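Meltix open day, anyone else go?
Robotics and Automation > Shows, Visits and Meetups

bobbin_case
Got back from the Meltix open day at Amwood last night and I'm still buzzing, so apologies for the length. I do bag and outdoor gear repairs for a living and only went because a customer had a spare ticket. So glad I did!

The main hall was the usual stuff, arms moving boxes from one pallet to another, and it was good fun to watch for ten minutes. What I liked was the soft goods part out the back. Dark room, grey carpet, a plain wooden table, and the whole session was about fabric and straps and how hard they are for a machine to deal with. They talked for ages about padding that springs back, cords that never lie the same way twice, and how you even start telling a gripper what "taut" means. I've been explaining that last one to apprentices for years and I'm not sure I've cracked it either. 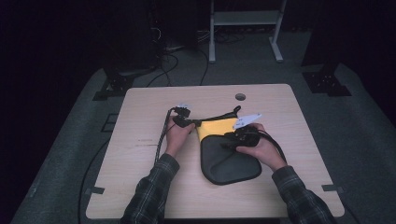 The part that got me was how much of the talk was about hands. The presenter said a person changes grip constantly on a job like that without noticing, and once she'd said it I couldn't stop watching my own fingers. I went home and did a buckle swap at the kitchen bench in slow motion like a complete goose.

Seven talks over the day and I sat through five. Coffee was terrible. Would go again tomorrow.

tin_shed_ted
Nice write-up. I was there for the morning and came away a bit flat, to be fair. The pallet cell stopped twice while I was standing at it and the bloke running it just waved his hand and reset it. I wanted cycle times and got a brochure. Skipped the soft goods session as it looked full.

bobbin_case
It was full, I stood up the back. Fair call on the pallet cell, though I don't mind seeing one stop. I'd sooner see that than a video.

greyloop
I'm with Ted on the numbers. We run 200 covers a shift at my work, all sewn and clipped by people, and every open day I go to somebody tells me fabric is nearly sorted. It was nearly sorted when I started. Did they say anything about what it costs, or how fast?

bobbin_case
No prices. Someone asked about speed and the presenter said straight out that people are miles ahead on anything with a floppy edge, and she wouldn't guess at a date. I thought that was pretty decent of her. Nobody was telling us it was sorted, at least not in that room.

negi_fan
Did they have the Negi gripper on show? It was on the flyer and it's the only reason I was tempted by the drive. 310 km each way for me so I chickened out.

tin_shed_ted
It was on a stand near the door, behind a rope. Not running while I was there.

negi_fan
Glad I stayed home then, ta.

zipside
I'll disagree with Ted and greyloop a bit. An open day isn't a sales meeting. If you want cycle times, ring them up and take your own parts in. I took my two teenagers and they asked more questions than the adults did. The younger one is now convinced she's going to work with robots, and last month it was horses.

greyloop
Fair enough, but the flyer did say "for industry". I took a day off for it.

zipside
Yeah, ok, I'd be grumpy about that too.

bobbin_case
Forgot to say, Zutisport had a table as well and were handing out webbing offcuts by the bagful. I filled my pockets. If anyone's going to the next one in August, take a proper bag, and get to the soft goods room early if you want a chair.

tin_shed_ted
Right, I'll give it another go in August. Saving you a spot up the back, greyloop?

greyloop
Only if it's on a weekend.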